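The Small Bathroom at Tenton — Gallery

Welcome, and thank you for stopping by! We have been promising to put this page up since May, and what with one thing and another (mostly paint) it is only going up now, on 22nd November, with a cup of coffee going cold beside the keyboard. The little bathroom at the back of the Tenton house is the smallest room we have ever taken on, and I think I have spent more hours thinking about it than about the kitchen and the stairs put together.

The whole thing started with the vanity. We looked at a lot of them, up at the Clola showroom and then at Patrício, where they were very patient with us, and we kept coming back to the same plain kind — two doors, a long drawer front, nothing fancy. The budget for the room was 3,000 and we had set aside 1,000 of that for the vanity and faucet, so plain suited us fine.

The color took longer. We went through 4 grays before we settled, and I can tell you that a gray that looks soft and friendly on a card can look like a battleship once it is on a cabinet door. The one we chose is called Drurkadden, and it is a light one that sits nicely against a white wall.

I am a great believer in keeping very little out on a bathroom counter. Soap on the right, small things in the back corner on the left, and the middle left clear so you can wipe it down in one go before bed.

The vanity, with its round silver knobs and the chrome faucet with a lever on each side. The black soap bottle lives on the right, and the orange-lidded jar, the little pink one and the blue cup go in the back corner. 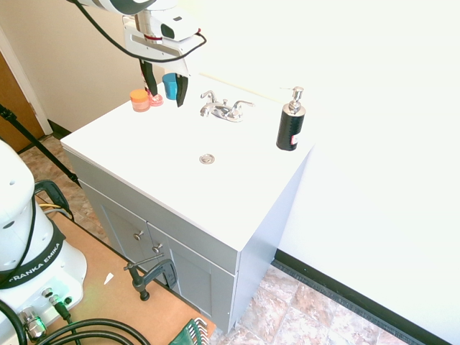 Knobs, by the way, are worth taking your time over. You touch them every single day, and a small round one is kind to your sleeves and easy to wipe. We bought ours last, after the paint had been given a good long while to harden, and I am glad we waited.

Next up is the hallway closet, which still has no shelves and a door that sticks. More pictures when there is something to show!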